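Juna Ellis
@junaellis_fitout

Thread on wall scuffs, baseboards and low wall boxes, from the back office at Cemcombe. Matte white paint, dark gray base, gray floor. Long and mostly about paint.

Matte shows everything. A flat finish scatters light, so it hides roller laps and bad patching, but it holds dark transfer from chair backs, bag buckles and shoe heels. Rub it and you burnish it. Then you have a shiny spot that catches the light from the door, and you want the scuff back.

First step is sorting marks into transfer and damage. Transfer sits on top of the paint. Damage goes into it. Drag a fingernail across the line. If it catches, stop cleaning and get filler.

Order of attack for transfer: dry microfiber, then damp microfiber, then damp with one drop of dish soap. Blot, don't scrub. Melamine foam is last, with almost no pressure, and I test it behind a desk leg first. It is a fine abrasive and matte paint has very little to give up.

Tarun Dubey asked why we don't just touch up. Touch-up on matte works if you have the same can, the same roller nap and a wall under a year old. We have the can. The label says January and nothing else useful. I would sooner leave a thin streak alone than put a brighter rectangle over it.

If you must touch up: thin the paint slightly, use a small foam roller, feather out past the mark, and let it dry overnight before judging it. Wet matte always looks wrong.

Baseboard. The dark gray hides mop splash and shoe marks very well. The joint above it does not hide anything. Dust settles on that top line and reads as a dirty wall. Soft brush on the vacuum, run along the length, before any damp cloth goes near it. Wet dust on matte paint makes a gray smear that will take three passes to lift.

Leidy Nina's trick for the top edge: wrap the cloth around a plastic putty knife and slide it along. Keeps moisture off the wall above. Works better than tape, which pulled a strip of paint off in the Sisholm office.

Desk feet. Level the desk before you decide where it lives. Dragging a metal foot bar puts grit under the round feet and the grit does the scratching. Two people, lift, set down, then turn the levelers. Spirit level across the top, both directions. Recheck after the monitors go on.

Leave a gap between desk frame and wall. A hand's width is plenty. Most of the streaks I see at sitting height come from furniture that was pushed back until it stopped.

Wall boxes at floor level. Don't spray anything at them. Cloth slightly damp, wipe away from the openings, keep off the label. Printed labels fade with solvent and then somebody has to trace the cable. Bảo Tiêu spent an afternoon on that last year and has brought it up at every meeting.

Also check the plug before moving a desk. A cable run low beside a desk leg gets pinched by the foot bar. Give it slack, and route it so the chair never rolls over it.

Floor: dry dust mop daily, neutral cleaner when it needs it, well wrung. Too much water wicks under the baseboard and the adhesive lets go at the corners first.

Huiling Xie wants to know if eggshell would solve all this. It would solve the cleaning. It would also show every ripple in the drywall on the long wall, and there are ripples. Staying with matte for now. Repaint budget for the room is $1,176 and I'm not spending it on a few marks.

Corner by the desk, wall box and baseboard:

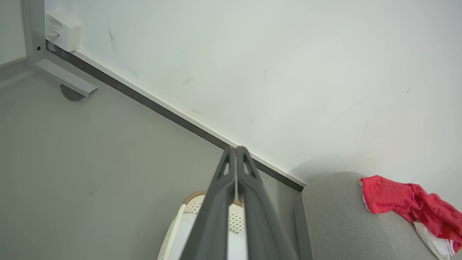
Desk leg, low box with the cable in, gray base with the white line over it. Thin dark streak up on the wall stays for now.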